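Trurnulach Allotment and Garden Society
Members' Forum > Water and Paths > Proposed change to the water charge

Jultora_Plot
Members will have received the notice concerning the water charge. At present each plot pays the same sum. The proposal is to fit a meter to each of the 30 standpipes and to bill by use from the start of the next season. Comments are invited on this page before the vote.
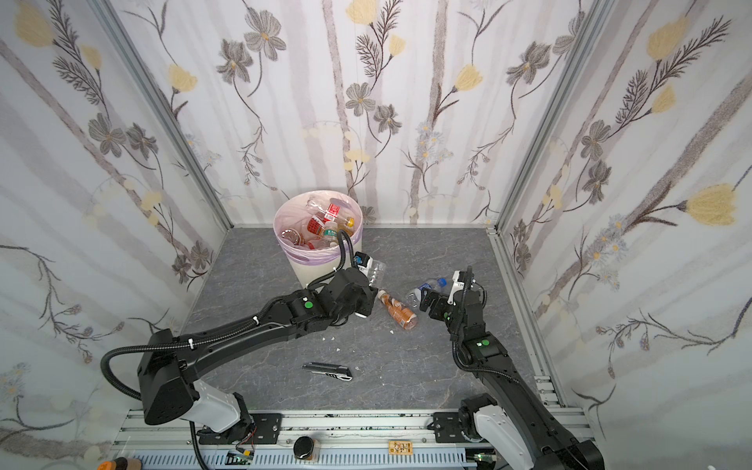 The cost of supply and fitting has been quoted at £2,000. The reserve fund would meet it in full, and rents would not rise this year.

heronfoot
I wish to record an objection. Several standpipes are shared by four plots or more. A meter on a shared tap measures the tap and tells us nothing of who used the water. The notice does not address this.

Vastska Lane
I support the proposal in principle. Last year's bill came to £879, and a good part of that was lost through the split pipe by the lower gate. Meters would have shown the leak within a week.
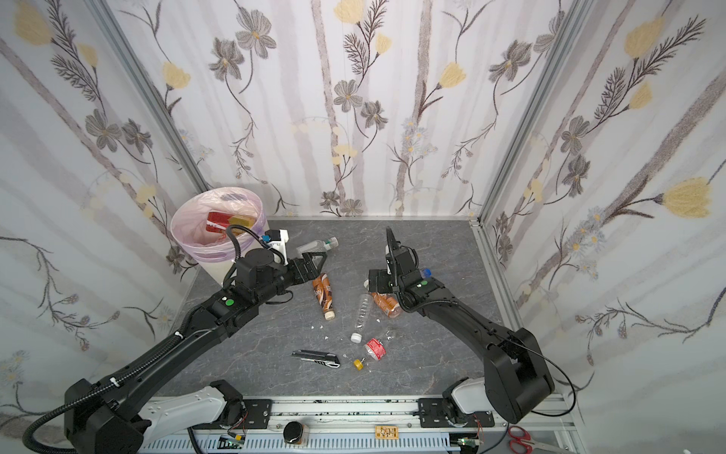

This page was last changed on 29th January.

heronfoot
One meter at the lower gate would have shown the same leak at far less expense. I would ask that this be costed before any vote is held.

rugemalira_beds
The Rugemalira site moved to metered taps some years ago. Shared taps are billed in equal parts to the plots that use them. There were complaints in the first summer and few after that. Members there also put in water butts – the 500 litre size is popular – and mains use fell.

Jultora_Plot
Thank you. A price for a single meter will be requested and posted in this thread. 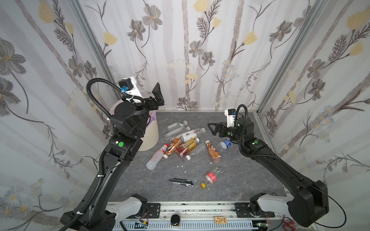
On shared taps, the intention was to follow the Rugemalira method. The wording of the notice will be amended to say so.

heronfoot
Equal parts is what we have now, on a smaller scale. A member who waters twice a week will still pay for a neighbour who leaves the hose running. My objection stands.

Vastska Lane
May I ask whether hoses would still be allowed under the new rules? The notice is silent on the matter.

Jultora_Plot
Hoses would be allowed, provided they are held by hand. Sprinklers remain prohibited under the present rules.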